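4.2 Bimanual handling with the Nillstead kit

We turn now to the part of the evaluation that most of our readers have written to us about, namely how the Nillstead two-hand kit behaves when both arms have to share one light, slippery object. The kit is sold by Trimholm as a set, and our group bought it at the ordinary price, so we owe the vendor nothing but a fair account. Souad Bouazza and Tae-yang Koo did the mounting and the first calibration, and we are grateful to them for their patience with the wrist adapters, which took the better part of an afternoon. For the bottle task we chose a clear plastic bottle with a white screw cap, partly out of habit and partly because transparent things are still hard on the kit's depth estimates. The right arm holds the bottle at a tilt and the left hand waits near the cap with its fingers raised (Figure 6).

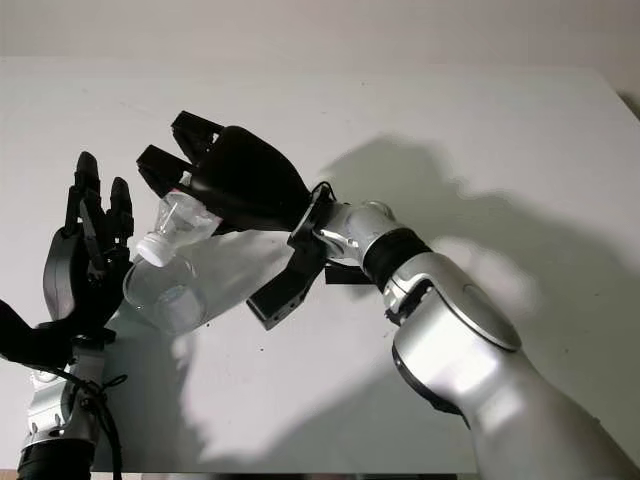
Every session used the same starting pose, and the operator was allowed one practice attempt before logging began. We recorded 224 attempts in all, spread over 17 sessions, with Chang-ho Um and Ro-un Kong taking turns at the controls. We had expected the grip force setting to matter most, and it did matter, but the approach angle of the left hand gave us a good deal more trouble – a small error there and the fingertips would nudge the cap before the hand could close. Trimholm's manual suggests a slow final approach, and we would gladly second that advice to anyone starting out with the kit.

Figure 6. Bottle task with the Nillstead kit, right arm holding and left hand raised. 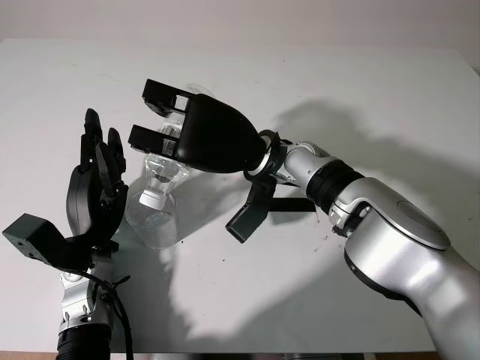
Can the kit be used for this kind of work without retuning the default grip profile? For stiff containers it can, but thin plastic calls for a lower closing force, and we lowered ours before the first logged session.

The retuning itself is a pleasant enough job, done from a single settings page, and Amirhossein Pakzad kept notes on each change for the comparison with the Cekdale hand in Section 4.3.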